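Speaker notes – "Sleeping better in a small guest house"
Evening talk, Flustcombe community hall, November
Haruna Hirano

Before starting: check the microphone. Ask if the people at the back can hear me. Speak slowly, I always go too fast in the first minutes.

Opening

Good evening, and thank you for coming out in this weather. My name is Haruna Hirano. For 19 years I have worked with beds, first in a hotel laundry and later as an adviser for small guest houses. Tonight I would like to talk about linen. It is a subject where most owners spend a lot of money at the beginning and then stop thinking.

(Pause. Ask who has a guest house or rents a room. Show of hands.)

I will speak on 3 matters: what to buy, how to wash it, and when to let it go. After that there is tea, and I am happy to answer questions for as long as the hall allows.

Slide: What the guest feels first

When a guest comes into the room, he looks at the bed from the door. But his opinion is formed later, when he puts his hand on the sheet, and again when he lies down. I have read many guest books. People seldom write "the sheets were white". They write that the bed was fresh, or that it was scratchy.

So please touch before you buy. Many of us order from a catalogue, I did it also. Ask the seller for a sample, wash it a few times in your own machine with your own water, and sleep on it. In this area the water is hard, and a cloth which is soft in the shop can become quite stiff after one month.

Slide: Thread count

I must say a word about thread count because somebody always asks. Thread count is the number of threads in a small square of cloth. A higher number is sold as better. In my experience, above a certain point you are paying for the number on the packet. Some makers twist thin threads together and count each of them. The cloth is then heavy and dries slowly, and in a house with one tumble dryer this is a real problem.

For a guest bed I look for long cotton fibre and a plain weave. Plain weave is called percale on the label. It is cool, it survives hot washing, and it can be ironed without tears. (Small joke, wait a little.) Sateen is smoother and warmer, but it catches on rings and on rough heels. 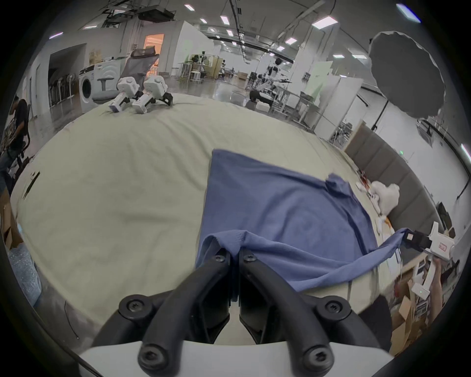 Colour is the next question. White is easy to replace and easy to bleach, and all the pieces match even if you bought them in different years. Pale colours are kinder to the eye and they hide small marks. The trouble comes when one pillowcase is lost and the shop has changed its green. If you want colour, buy the spare pieces on the same day as the set, and keep them folded in a dark cupboard.

I would keep towels and bed linen in different colours, so that a tired person can sort them quickly.

Slide: How many sets

The old rule is 3 sets for each bed. One is on the bed, one is in the wash, and one is resting on the shelf. I say resting on purpose. Cotton which goes from dryer to bed to washer without a break wears out sooner, at least this is what we saw in the laundry. For the room that you let only in summer, 2 sets are enough.

Tell the story of Skisano here. Keep it short!

Skisano was my first client, a small house near the ski lift with very steep stairs. The owner had bought one set for each bed, of very fine quality. Every morning he had to wait for the dryer, and the guests had to wait for him. He was always at the window, looking at the sky. We bought simpler sheets and more of them, and he could make the beds before lunch.

Slide: Washing

Read the label, but look also at your drum. The most common fault I meet is an overfull machine. The sheet wraps itself around the other things, the soap stays in the folds, and then the owner blames the sheet. Put your flat hand on top of the dry laundry. If the hand does not fit between laundry and drum, take something out.

Use less powder than the packet says, then rinse well. I don't use fabric softener on towels. It leaves a coating, and a towel with a coating does not drink.

Body lotion and sun cream are the worst. They turn yellow in the heat of the dryer. Rub a little washing-up liquid into the mark before washing, and don't dry the sheet until the mark is gone.

(If there is time: my colleague Daichi Yoshida writes the date of first use inside the hem with a laundry pen. I took this from him and I recommend it.)

Slide: The family room

Families are good guests, and they live on the bed. They eat there, they play there, the whole suitcase is opened there. I would never put the best sheets in a family room. Take a strong cotton in a calm colour, and a mattress protector that can be washed hot.

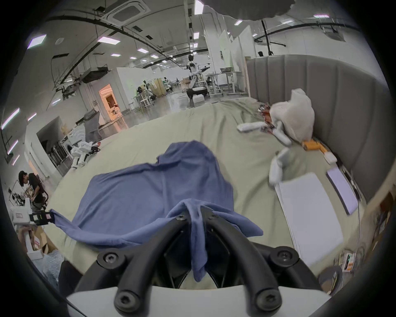

A rumpled sheet in pale sage green, with a plush rabbit resting against the headboard.

A padded headboard is very nice to lean on, but please remember that it also needs cleaning. Use the soft brush of the vacuum cleaner every week, and go into each channel. In houses with many children I prefer a loose cover which comes off. Onishi, where I buy most of my covers, will sew one to your measurements if you send a paper pattern.

Before you strip a family bed, shake everything over the mattress. Small toys go into the wash more often than you think, and a crayon can spoil a full load. Keep a basket at reception for the things you find, and write the room number on a piece of paper.

Slide: When to let it go

Hold the sheet against the window. If the light comes through more strongly in the middle than at the sides, it has perhaps one more season. Cut the good parts for pillowcases, or give it to the animal shelter, they are always glad of old cotton. Towels become floor cloths.

Suppliers (leave this slide up during tea)

Onishi – covers, also protectors
Bimeck – percale, plain white, they send samples
For mending ask on the board at the entrance of this hall

Thank the hall for the heating. Remind people to take the washing sheet from the table by the door. Collect the sample squares again, last time I went home without the sateen.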